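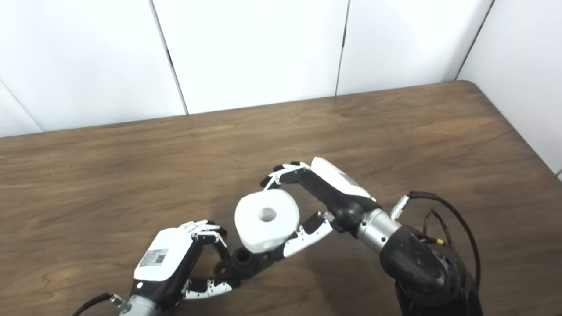

3.2 Household paper and the habit of buying ahead

Before we turn to the diary results, it is worth spending a little while on the goods themselves, and on paper goods above all, as they came up in our conversations far more often than we had planned for. When we drew up the first interview guide in July, paper was a single line near the bottom of the page, tucked in between dish soap and light bulbs. By the end of the pilot we had moved it to the top, and we are very glad we did – people like to talk about it, and they talk about it with real feeling.

The main sample was made up of 672 households in the towns of Bulel and Plultmont. Each household kept a shopping diary for 90 days, writing down what was bought, what was paid, and how much of the same item was already in the house when the new one came through the door. This last column was the one our participants grumbled about the most (it does mean getting up and looking in the closet), and we remain grateful to them for filling it in so faithfully. A smaller group of 38 households also agreed to a long sit-down interview, usually at home and usually over coffee. Most of these were carried out by Lemlem Ambaye, and the remainder by Selma Shehu, who also read through the diaries.

We use the term "buying ahead" for any purchase made while at least one unopened pack of the same item was still on the shelf. The term is ours, but the habit is an old one, and many of the people we spoke with had learned it from a parent or grandparent. One woman in Plultmont told us that her mother would not leave for a family wedding until she had checked the hall closet. "She said you can borrow an egg, but you don't want to be borrowing that," she told us, and she laughed, and then she took us to see her own closet.

The two towns differ in ways that matter for what follows. Bulel has a large Chala supermarket within walking distance of most homes, and people there tend to shop often and carry little. In Plultmont the nearest big store is a drive away, and the small Jetby shops in town sell paper goods mainly in single packs at a higher price. We had expected, then, that buying ahead would be mostly a Plultmont habit, and that it would fade among those who lived close to a store. The diaries gave us only partial comfort on this point, as Figure 3 will make plain.

Figure 3. Share of purchases bought ahead, by town and type of item. Paper goods are shown apart from other household supplies. Households with missing entries in the stock column are left out.

Distance does seem to play its part for heavy items such as laundry soap and pet food. For paper goods the gap between the towns is much smaller, and it shrinks further once we set aside households without a car. Storage space, which we take up in the next section, tells us a good deal more.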